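Ticket: Gutstead office – shared drive keeps dropping, large files won't save
Status: open, waiting on parts
Opened 21 November 2023

**Reported**

Drive S: vanishes mid-morning, comes back by itself. Big files fail with "network path not found". Small ones mostly fine. Word and Excel ok, anything over a gig is a lottery. Accounts not affected, they're on the other switch.

**Kit**

- Skisen storage box, four disks, firmware one behind
- Hodis 24-port switch, cupboard by the back stairs
- 9 PCs on that side, all wired

**Log**

09:40 – Box pings fine from the cupboard. From desk side, 34 drops out of 4,000. Not nothing.

10:05 – Restarted box. Came back clean, disks all green, share visible. Users told to carry on.

10:50 – Gone again. Box still up, web page loads from the cupboard laptop. So the box is alive and it's something between it and the desks.

11:15 – Swapped the patch lead, box to switch. No change. Swapped port too, 3 to 11. No change.

11:30 – Switch log full of link up / link down on port 24, which is the uplink to the Rezende side. Every flap lines up with a drop. Should of looked there first.

12:10 – Forced port 24 to 100 full as a test. Flapping stopped. Slow as anything but stable. Left it over lunch.

13:20 – No drops for the hour. Put it back to auto, flapping again inside two minutes. Uplink cable then, or the wall socket.

13:45 – Socket behind the filing cabinet is loose, one clip broken. Cable has a hard kink where the cabinet has been shoved against it. Back to 100 full for now.

14:30 – Test copy to S: at the slow setting, one folder, 96 files. All went over, no errors.

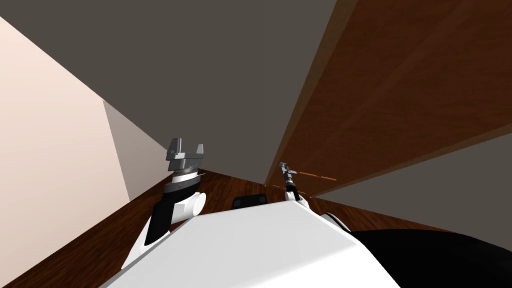 *White robot torso and arms, simulated.*

14:50 – Checked file sizes both ends, match.

**To do**

- New socket and new run of cable, ordered
- Move cabinet forward a bit so it isnt resting on anything
- Port 24 back to auto once cable is in, watch log for a day
- Skisen firmware, out of hours. Not the cause but overdue
- Label the uplink!! Took ages to trace

**Note to users**

Drive is usable but slow untill the cable's replaced. Save big files locally first, then copy up. Please don't restart the box yourselves. If S: goes missing again, reply on this ticket with the time it happened.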